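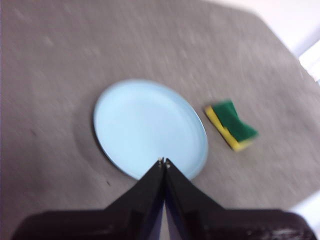

4. Mixing and Applying Your First Coat

Now the fun starts! Your walls are patched, your floor is covered, and you're ready to turn a bag of Skumell powder into real limewash. Read the whole section once before you add any water, because the mix waits for no one once it's going.

4.1 Mixing

1. Put on gloves and eye protection. Lime is caustic when wet, so keep them on until everything is rinsed and put away.

2. Pour 3 quarts of cool, clean water into the mixing pail. Water first, then powder (the other way around gives you a stubborn crust at the bottom).

3. Add the powder slowly, stirring as you go, and keep stirring until you can't feel any lumps.

4. Let the mix rest for 25 minutes with the lid on, then stir again. It should look like whole milk. Thin is good! Most first-timers make it far too thick.

CAUTION: If wet limewash gets in your eyes, rinse right away with plenty of water and get medical help.

4.2 Getting the wall ready

5. Wipe the wall down with a clean, damp sponge. Work from the bottom up so drips don't leave tracks on dry plaster. 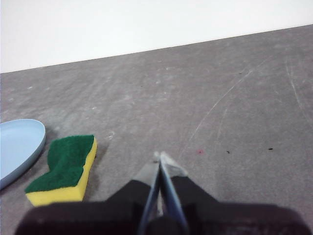 Fig. 4-2. Sponge and work surface.

6. Mist the wall lightly with plain water. You want it evenly damp, with no runs.

NOTE: Walls that have been painted before need a coat of Findelon mineral primer. See Section 3 for drying times.

4.3 Brushing it on

7. Turn off the power to the room at the breaker and take off the outlet and switch covers. Put tape over the openings, and check that nothing is live before you bring a wet brush near them.
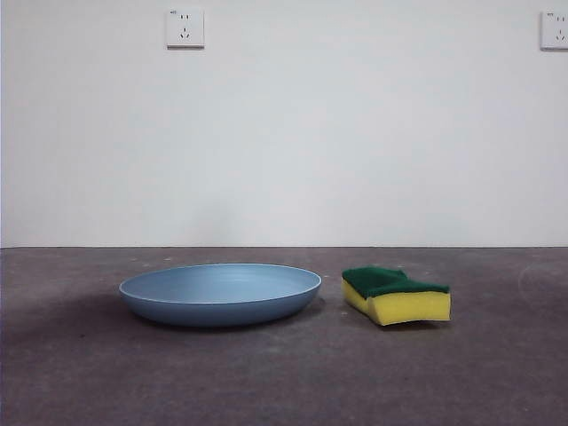

8. Load the Rovent block brush about a third of the way up the bristles and tap off the extra. Start in a top corner and use short, loose strokes that cross each other. Don't try to be neat! Those crossing strokes are what give limewash its lovely cloudy look.

9. Keep a wet edge and finish one whole wall before you take a break. Stir the pail often, as the lime likes to sink.

10. Wait 6 hours before the second coat. The first coat will look patchy and almost see-through at this stage. It gets whiter as it dries, and watching it bloom is a real treat.

4.4 Cleaning up

11. Rinse brushes, pails and sponges in clean water before the lime sets.

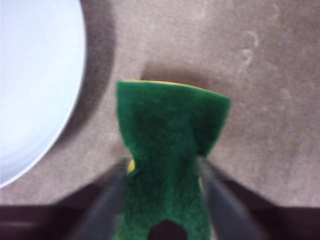 Squeeze and rinse until the water runs clear, then leave everything to air dry out of direct sun. Leftover mix keeps for 3 days in a sealed pail. Tinted batches made with Workneh pigments should be used the same day, so plan your color coats for a free afternoon.

Go on to Section 5 for second coats and color.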